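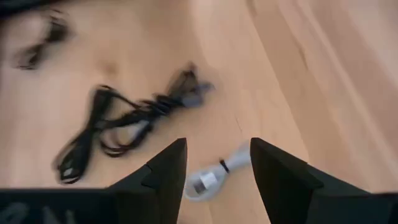 Review: the Volby interpreting kit, after a winter of consultations

Our co-operative takes minutes, books halls and carries boxes for communities going through land-use consultations up the coast. Most of those meetings run in two languages, and for years the method was one patient elder whispering to a row of cousins while a ministry lawyer talked over the top of them. So when Oddsson lent us the Volby kit last November, hopes were indecently high.

You get a transmitter, a microphone for the interpreter, 70 receivers and a moulded case with the weight and general temperament of an outboard motor. The receivers clip to a collar and have one dial. People worked it out before we'd finished explaining it, which was a blow to those of us who had prepared a talk.

What it does well

The sound is clear. At Povamholm the hearing on the fishing boundary was held in the school gym, a room that has never been kind to a consonant, and people at the back could follow the interpreter without leaning. More of them spoke, too. It's a good deal easier to argue with a buffer zone when you've heard the whole sentence describing it.

The interpreter can also mute the channel with a thumb. This matters more than the brochure thinks. There is always a moment when somebody mutters something about the surveyors that is not meant for translation.

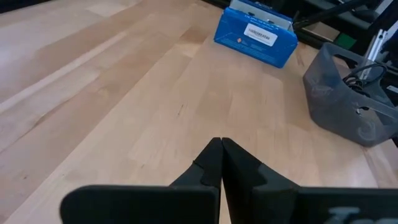
Pale wood strips, with a short dark mark near the middle.

What it does less well

Batteries. Oddsson promises a full day, and perhaps somewhere there are full days that end before lunch. Ours lasted three hours, and the presentation on mineral tenure did not. The charging tray takes the receivers in rows and gives each one a little green light whether it's charging or merely being polite.

The manual is in English only. I'll leave that one with you.

Then there's range. At Mistent the elders like to listen from the porch, where the kettle is, and the signal gives up at the door. We ended up 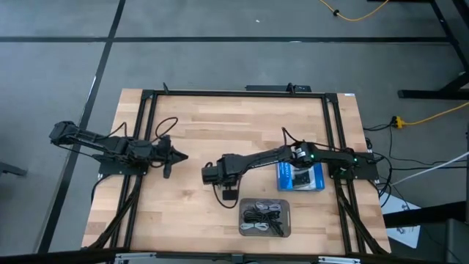

moving the transmitter to the windowsill and asking the ministry people to sit further along. They took it well, on the whole, though one of them put his coat back on.

A bigger complaint is the single channel. Plenty of places have more than two languages in the room, and a kit built for "the minority language", singular, tells you who was imagined in the design meeting. Oddsson says a second transmitter can be added. It can, for most of the price of the first.

Would we use it again?

We've asked to keep it until the spring hearings, so yes, grumbling. Bring spare batteries, print your own instructions in whatever language people will read, and test the porch before anyone sits down. Hire it if you can. Buying only makes sense if you have meetings most months and a colleague with a strong back.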